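**Where the name Grendside comes from**

Several readers wrote in after the May issue to ask about the town's name. The short answer is that there are two explanations, and the county records don't settle it.

The older one holds that Grendside comes from "grend," a dialect word for a gravel bank. The first houses stood on the gravel above the river, on the side that didn't flood. Heino Lepik, who has spent years with the parish books, favors this version. He points out that the earliest tax list spells it Grendesyde and gives it 49 households, all of them on the north bank.

The second explanation is that the place was named for a family called Grend, who held the ferry rights. Mirjam Wieser found the name on a lease for the Fillard crossing, but the lease is later than the tax list. The family may have taken its name from the town.

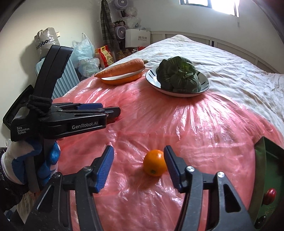 *A small orange on pink plastic.*

What is certain is that the town was not always called Grendside. For a long stretch the market charter used Skuvell, which is now only the name of the hill and the road up to it. The two places were counted separately until the bridge was built. After that the post office used one name for both — the one nearer the river — and Skuvell dropped off the maps.

The hill itself is 1108 feet high. Older guidebooks give a lower figure, taken from a survey marker that sits well below the summit.

The population today is just over 2000, most of it still on the north bank. The south side was pasture until the Fragkou mill opened and put up 89 cottages for its workers. Those streets are still called the New Side, and people who live there will tell you they are from the New Side before they say Grendside.

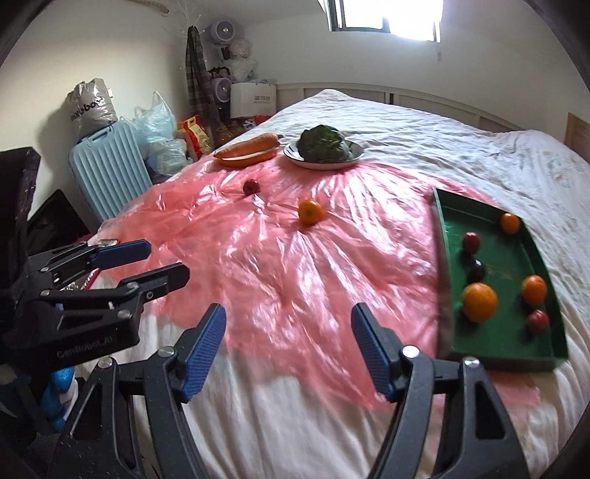 **If you want to read more**

The tax list and the ferry lease can both be seen in copy at the library, upstairs in the local history room. The room is open Tuesday afternoons. Ask at the desk for the Fillard folder, as it is not on the open shelves.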